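Last updated: April

So I joined a robotics club. Me, who once needed help getting the batteries into a smoke alarm. A few of you have asked how it's going (hi Mom), and it's going long, mostly. I get home late and my hands smell like cable ties.

The club is called Mimine and it meets in the old Brernside library annex, up a flight of stairs that was clearly built before anyone thought of carrying robots up it. It's half students and half people like me who signed up for the evening class and then wouldn't leave. Loukia Gkikas runs it. She taught shop for years, and she has this way of looking at your code with her head tilted until you find the bug yourself, just to make her stop.

Our big thing this spring is Atow, a regional meet for two-arm tabletop robots. You get a table and a set of tasks, and your arms have to do them without a person touching anything. There were 31 tasks on the draft list when it came out, and we whittled it down to the ones we thought we had any chance at. I voted for folding a towel. I was outvoted, and having since watched a team from another town try it on video, I'm glad!

We settled on the fishing task. Toys go in water, the arms get them out, and the toys end up somewhere that isn't water. The judges care about splashing and about whether you use both arms or let one of them loaf. Bok-nam Ma, who's a second-year student and twice as patient as I am, wrote the first version of our controller, which we named Sung after her grandmother's dog. Sung (the program) was very good at approaching a toy. It would come right up to it, close the fingers, and give the toy a gentle shove toward the other side. Then it would follow it there and do it again. We watched it for most of an evening with popcorn.

My job is demonstrations. I drive the arms through the task by hand, over and over, and the recordings go into the training set. I thought this would be the easy part. It's a bit like feeding a baby with somebody else's arms – you know exactly where you want the spoon to go and you still get it in the ear. My first 5 recordings were thrown out, one of them because I sneezed. Loukia's advice was to slow down, then slow down more, and to stop holding my breath on the grab. She was right about the breathing.

The other thing I learned is that you can't practice on the same setup every time. If the toys always start in the same corner, the program just learns the corner. So between runs we move things, add stuff, take stuff away, and argue about whether the new version is fair.
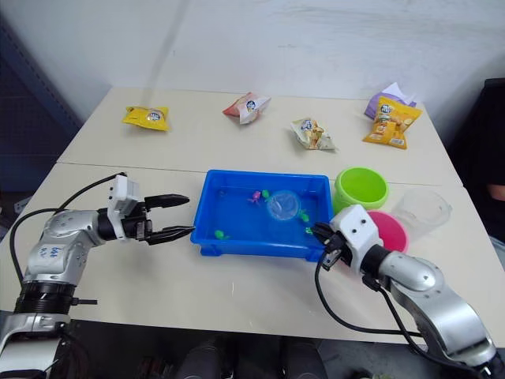 I'm getting better at picking my first target, and I think that matters more than steady hands. Early on I'd go straight for whatever toy was nearest, and then the arm would be in the way of all the others. Now I stop and plan with both sides in mind. With the blue tray laid out like this, I'd start the right arm on the green toy next to the rim, right under its fingers, and keep the left one off the pink-and-purple toy until there's space to come in past the cup. That cup lying on its side in the water bothers me more than any of the toys. It's clear, so I lose track of it, and if I nudge it everything around it moves too. Bok-nam says to treat it as a rock in a river and go around. I say a rock would stay put.

We're still deciding on the grip. The long fingers reach well, but floating toys are slippery little things and a straight pinch from the side tends to send them off. Coming down from above is safer and slower. Bok-nam wants to scoop, and she has a whole drawing of it with arrows. We'll try both next session and keep whichever one Sung picks up faster.

Anyway, if you're near Brernside and want to come by, the annex door sticks, so give it a shoulder. Bring a towel. We only have 2 and one of them is mine.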